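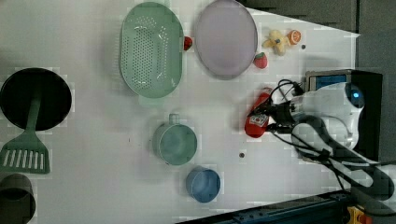

Home Manuals Mesent cell Spare parts Contact

Mesent table cell — set-up and care guide
Section 5: Cable, gripper and table after a change of set
Revised in December by the Standevus workshop, Kumberg

5.1 When to use this section

Follow this section each time you change the objects on the table, each time the gripper was taken off the arm, and after every 14 working shifts even if nothing was changed. It is written for the kitchen set. For the other sets only the table layout in 5.4 is different.

You need one person who has read Section 2 (Safety). You also need the hex key from the drawer, five Katsaros cable straps, a soft dry cloth and the cell log.

CAUTION: The arm can move without a warning sound when the controller is in Run. Turn the key to Hold and take it out before you put your hands over the table. It is not sufficient to press Pause on the screen.

5.2 Checking the gripper

1. Turn the key to Hold. Wait until the arm has stopped completely.

2. Look at the small light on the gripper. It must be blue. If it is off, go first to 5.6.

3. Take hold of the gripper body with one hand and try to turn it against the black housing. There must be no play. If you feel play, tighten the four screws of the flange crosswise, a quarter turn each time, until the play is gone.

4. Open the fingers from the hand panel and clean the inside faces with the dry cloth. Do not use alcohol on the fingers. It makes the surface hard and the objects will slip.

5. Look at the screen of the small unit on top of the gripper. If there is no picture on it, press the plug of the unit until it clicks. Do not take the unit off for this.

6. Close the fingers slowly on one light object of the set, for example the red bottle, and open them again. Repeat this two times. The fingers should meet the object at the same moment from both sides.

Note: In the first days after a new pair of fingers is fitted, a small difference between the left and the right finger is normal. Write it in the log and check again at the end of the shift.

5.3 Routing the cable bundle

The cable bundle is the part of the cell which wears out first. In our workshop the most repairs on this cell are for a cable that was strapped too tight near the gripper, and then bent always in the same place.

1. With the key still out, open all the straps between the gripper and the second joint. Leave the straps behind the second joint closed.

2. Let the bundle fall freely for a moment and turn it lightly between your fingers, so that the twist goes out of it.

3. Slide your fingers along each cable from the plug backwards. Feel for flat places, cuts and hard places. A cable with a cut is changed immediately, also when the cell still works with it.

4. Put the first strap on the housing, one hand width behind the gripper. Close it so that you can still push the bundle through with one finger.

5. Make the free loop. It must be long enough that the wrist can turn to both ends without pulling at the plug. Put the second strap behind the loop.

6. Put on the other three straps at equal distance up to the second joint.

7. Move away from the table, put the key in and jog the arm by hand panel at the slowest speed. Turn the wrist to one end, then to the other end. Watch the loop the whole time and stop if it becomes straight.

CAUTION: A loop that is too long is also a fault. It can catch a cup or the neck of a bottle when the arm goes low, and the arm does not feel this. If the loop drags an object during the jog, take the key out again, shorten the loop by a few centimetres and repeat from step 5.

5.4 Laying out the kitchen set

Wipe the table before you lay out the objects. Crumbs of foam and small pieces of tape stay often near the holes in the table top. Do not cover the holes with tape or with an object, we use them for the calibration plate (Section 3).

Place the objects in this order:

1. The colander and the plate first, on the side of the table away from the operator. The plate comes to the right of the colander.

2. The pan and the pot on the left edge. They may stand over the edge of the area which the camera sees.

3. The cup with the handle and the blue cup on the operator side, with the openings up. Leave between them and the arm a free place for the gripper to come down.

4. The small foods last. The strawberries go near the rim of the plate, the banana and the orange to the right of it. Exact positions are not required, and it is even better if they change a little each time.

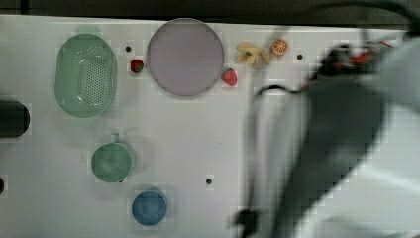
Fig. 5-2. Kitchen set on the table with the arm in movement. The black cable makes an arch over the white surface.

Note: Use always the foods which belong to the set. Replacement foods from a toy shop have often another weight, and the grip force in the program does not fit them.

5.5 Test run

1. Check that no tool is left on the table and that all persons stand outside the yellow line on the floor.

2. Put in the key, select the program 1,359 (slow sweep) and start it.

3. The arm makes a wide sweep over the table and goes down near the cups without closing the fingers. Look at three things: the fingers stay above the table, the loop stays clear of the rims, and no strap moves on the arm.

4. Let the program run five times. Stay beside the stop button until the last one is finished.

5. If everything is in order, write the date, the program number and your initials in the log. If you changed the length of the loop, write this also. The next person will otherwise put it back.

Do not make the test run at full speed to save time. A cable which is only a little too short shows itself at slow speed as a small pull at the plug. At full speed you see only the arm passing — and then an error.

5.6 If something is not right

The light on the gripper is off
Check the plug at the gripper, then the plug at the base. If both are good, exchange the gripper cable. Do not open the gripper.

The screen on the small unit goes dark when the wrist turns
The loop is too short or the first strap is too tight. Repeat 5.3 from step 4.

The arm stops near the cups with a force message
Take out the key and look if a cup stands in the free place. Put it back at its position, confirm the message and start the test run again. If the message comes a second time with a free table, the zero height must be set new (Section 3).

An object falls when it is lifted
Clean the fingers as in 5.2, step 4. Look also if the object is damaged or has a smooth sticker on it.

One strap opens again and again
Exchange it. Straps should not be repaired with tape.

5.7 Spare parts for this section

Katsaros cable strap, bag of 5
Finger pair, black, bag of 2
Gripper cable, complete with both plugs
Hex key for flange screws

Please give the serial number of the cell when you order. It is on the plate under the table, on the side of the controller.

Next section: Storing the cell and transport

Standevus workshop, Kumberg | Contact the service desk | © Standevus, all rights reserved | Back to top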